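Who Does the Dishes When a Robot Does the Dishes?

Grown-ups at work have a word they use when a machine starts doing a job that a person used to do. The word is automation. It sounds like a sneeze with a college degree, but it is a pretty simple idea.

Let's visit a place where it's going on. Pellegrini is a big kitchen that cooks lunches for schools and offices. It owns 1000 plates, and on a normal day 500 of them come back dirty. Every one has to be scraped, washed, dried, checked and stacked. Then everybody eats lunch again the next day, which is very inconsiderate of them.

For years all of this was done by people. Katia Cattaneo started in the dish room when the washing machine was the only machine in there. The washer did the washing. Katia did everything else, including the part where you find a fork stuck in mashed potato.

Now there is a robot called Hukel. Hukel is one arm bolted to the floor at the end of the counter. It has no face, no legs and no opinions about music. Its job is to pick up clean plates and put them in stacks.

You might think picking up a plate is easy. You have been doing it since you were small, and you have probably only dropped a few. But a plate is a mean thing to hand to a robot. It is smooth and curved. It is shiny, so the lights bounce off it and confuse the camera. Squeeze too softly and it slides away. Squeeze too hard, or in the wrong spot, and you need a broom.

People learn this sort of thing with their fingers and then forget they ever learned it. A robot has to be taught. One way is for a person to hold a gripper, a tool with fingers like the robot's, and do the job with it while a camera records. Do that enough times and the robot has something to copy.

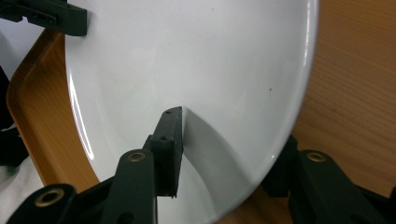

What happens to the people when a robot comes to work?

Their jobs change, and how they change depends on what the boss decides. Sometimes people get new tasks, sometimes they move to another part of the building, and sometimes there are fewer jobs than before.

At Pellegrini it was a bit of a mix. Katia used to lift stacks of plates all afternoon, and her wrists complained about it all evening. Now she checks plates for chips and leftover specks, and she looks after Hukel. She likes her wrists better. She is less sure about Hukel, who stops working whenever two plates stick together and then blinks a yellow light until she comes over. She says it's like having a very strong toddler.

Amedeo Pace worked next to her. He asked to move to the cooking side, and after some training in August he did. When he left, his old spot in the dish room wasn't filled. So Amedeo is fine, but somebody who might have been hired there wasn't. That counts too, even though you can't wave hello to a person who never got the job.

There is also the talking. Katia and Amedeo used to chat while they stacked. Hukel hums.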